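Home | Projects | Year groups | Write-ups | Contact

We use cookies to remember your settings. Accept all | Manage

How Nanholm got its streets: my local history project

I picked street names because I thought it would be easy. I grew up on Tellevari Lane and had never once asked why it was called that, and I reckoned a couple of afternoons in the library would sort it out. It took me most of August and I still can't answer half of it!

The plan was to take the old part of town, between the river and the Harms brewery, and work out when each street got its name and who chose it. Mareike Rothe at the town archive let me use the big map from the flood year, plus a box of 270 index cards that somebody typed up ages ago and then left in no order whatsoever. I spent the first two days just sorting them (alphabetically, then by date, then alphabetically again, don't ask).

My favourite find was Zarkeritz Street. Everyone I know says it was named after a general. The cards say it was a field name first, spelled nine different ways, and the general's family only bought land there later on. Imke Pfeiffer, my supervisor, made me check this twice and she was right to, as I'd mixed up two fields with nearly the same name.

Once I had the dates I wanted a way to show the town growing outwards, so that people at the open evening could see it and not have to read my tables. Cauã Guerra from my year suggested building the street plan up in bricks, one colour for each period, on a square green baseplate with studs. I liked that straight away, mostly because I can't draw.
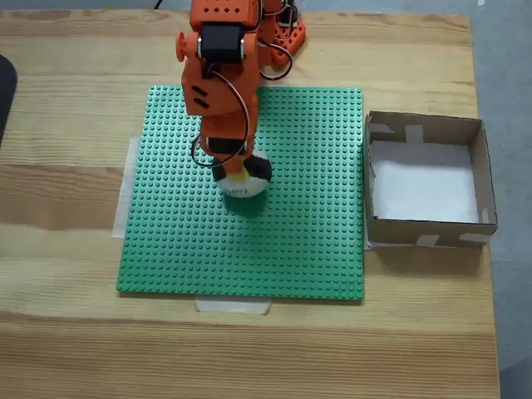
What went wrong

The scale, mainly. The old streets bend all over the place and bricks really don't, so Mill Row came out as a sort of staircase. I also ran far too many interviews. Leonie Brinkmann's gran talked to me for a whole Friday afternoon and it was brilliant, but hardly any of it was about streets, and typing it up came to roughly 700 lines.

What I'd still like to find out

Tellevari Lane, obviously! It turns up on a rent list with no explanation and then it's just there on every map afterwards. Mareike thinks it could be a shop name. There's a second box of cards at the archive that I haven't opened yet, and she's keeping it behind the desk for me.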